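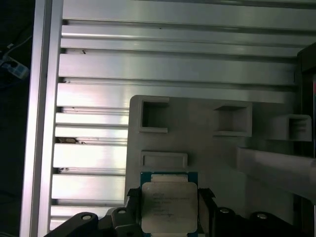 治具の費用は本体見積もりの備考欄で足りる、というのがRungnapa Chareonsukの意見である。私は同意しない。

Tenlowの更新計画では、アームとグリッパーに予算の大半が付き、受け側の固定具は「雑品」に入れられた。プロセッサを指で挟み、ポケットの手前まで運ぶ工程で問題になるのは、アームの公称精度より受け側の寸法と再現性である。固定具は版を重ねる。初版で寸法が決まる前提の予算は、6月の時点で破綻する。

Menwoodの見積もりは326行あったが、治具の改版に触れた行は2行しかない。指先パッドの交換、溝付きアルミ材の清掃、再校正の停止時間はいずれも計上がなかった。これらは購入後に保全費へ流れ、装置の原価からは見えなくなる。

私案では、固定具を独立の費目とし、改版を3回まで初年度に含める。4回目以降は工程変更として別に申請する。本体の機種選定は、受け側の図面が出てから行う。発注が遅れるという反論はあるが、Primdenでは先に本体を買い、架台を作り直した。遅延はそちらの方が大きい。

備考欄には承認者も期限も付かない。費目にすれば両方付く。

お問い合わせ：Tenlow 設備計画係　© Tenlow　ページの先頭へ戻る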